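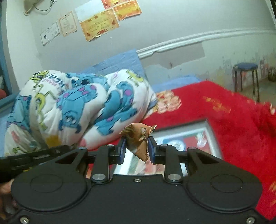

Hand-held grippers teach robot arm to pick up sweets, Greststead team reports

Feb 17, 2025

A robot arm that has never been in a family bedroom can learn to pick small things up in one, using nothing but recordings made by people with a gripper in their hand. So says a short report out from the robotics lab at Greststead, which has been running the work under the name Abella since October.

The idea is simple enough. No robot in the house. A person takes a light two-fingered gripper with a camera on it, holds it like a big game controller, and does the job themselves. Pick up the sweet, move it, let go. The camera sees roughly what a robot's wrist camera would see, and the recording goes into the training set. Later a proper arm in the lab, fitted with the same sort of fingers, is asked to do the same thing.

Wrapped sweets were the main test object this time. Small, light, crinkly, twisted at the ends, and the wrapper gives when you squeeze it. Shiny too, so the look of it changes with every turn of the hand. The team says an early version of the model kept going for the twisted ends instead of the middle, and dropped a lot of them.

What changed was the rooms. The first recordings were all made on lab benches in Rostthorpe, where the group has its workshop. Plain table, plain light. The arm did fine on that table and badly everywhere else. For the second round the grippers went out to 40 homes, and people were told not to tidy up. Beds, patterned quilts, plush blankets, picture glass, papers on the wall, whatever was there. Each home sent back a set of short clips.

And the numbers. Trained on bench clips only, the arm managed 244 good picks out of 600 tries in rooms it had not seen. With the same number of clips, but taken from the homes, it managed more than half as many again -- the report gives the full table, split by surface and by object. Soft surfaces gained the most. The gain on hard, flat ones was small and the authors dont make much of it.

Worth stressing that the clip count was kept the same in both rounds. The team wanted to know if variety matters more than sheer amount, and on this evidence it does, at least for small objects on cluttered surfaces. They also tried mixing the two sets half and half. That came out close to homes-only, a touch behind.

The pads got some attention as well. Flat pads on the inner face of each finger, pressing from both sides. An older, harder pad was tried on the bench and let wrappers slip round as the fingers closed. The softer one holds better but marks easily and has to be swapped often. Tutmont, which makes the finger sets, is said to be working on a longer-lasting version. No date for that yet.

Problems remain. Shiny backgrounds are one. When the sweet sat on or near glass, the arm sometimes reached for a reflection, and the error rate there was the worst in the report. Busy prints are another, though less so than expected. The model seems to cope with cartoon bedding better than with a plain sheet of glass, and the authors offer a guess or two as to why but no firm answer.

Camera view is a third. The lens is very wide, so straight lines bend and things near the edges look further off than they are. For a person doing the recording this makes no difference at all. For the arm it means the last few centimetres are the hard bit, and most failed picks were lost there, with the fingers closing a little too soon.

There is also the question of the people. Some hold the gripper steady and go slowly, others snatch. The lab threw out clips where the object left the view before the fingers closed, and kept the rest, snatching included. Cleaning the set any harder than that made the results slighty worse.

Next up: a wider list of 9 household objects, among them keys, pegs and teaspoons, and a first try at handing things over to a person. Recording for that has started in Greststead and Rostthorpe. The team hopes to put out the sweet clips for other labs to use, once every household has signed off on its own footage, and says the drawings for the gripper body will go up with them.

The report is free to read on the Abella project page. Slides from the lab's open afternoon are there too -- the section on pads starts near the end.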